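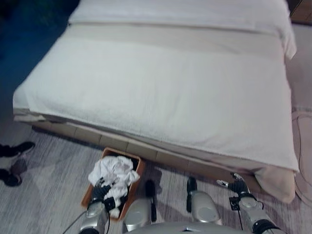 White cover on the bed, beige base under it.

Grako controller, chained programs stop after the second one
Forum: Controls and Timers

erno_biro
I have a question about the Grako weld controller. Program 20 must call program 21 and then 22. The first call is good, but after 21 the controller goes back to ready and 22 is never started. The display shows code 472. I have read the manual two times and I don't find this code. Firmware is 2251.
Ernő Bíró

Futcombe_Pete
472 is chain timeout on ours. Look at the valve dwell in 21. If it's longer than the link wait, the chain drops.

minja638
I don't agree with Pete. A timeout would also turn on the fault output. Ernő, is your fault lamp on?

erno_biro
The lamp is off. Dwell in 21 is shorter than the link wait, I checked it now.

minja638
Then look at the last line of 21. It needs NEXT, and if you copied it from a single program it probably has END.

Futcombe_Pete
END doesn't give a code on my unit, it just stops. I would still raise the link wait and try.

erno_biro
I tried both, one after the other. Longer wait: no change, same code. Then I replaced END with NEXT in 21, and now 22 starts every time. So minja638 was right for my machine. Thank you both.

Futcombe_Pete
Fair enough. Mine is older firmware, so maybe the codes moved. What did you put at the end of 22?

erno_biro
END, it is the last link. I will write again if the code comes back.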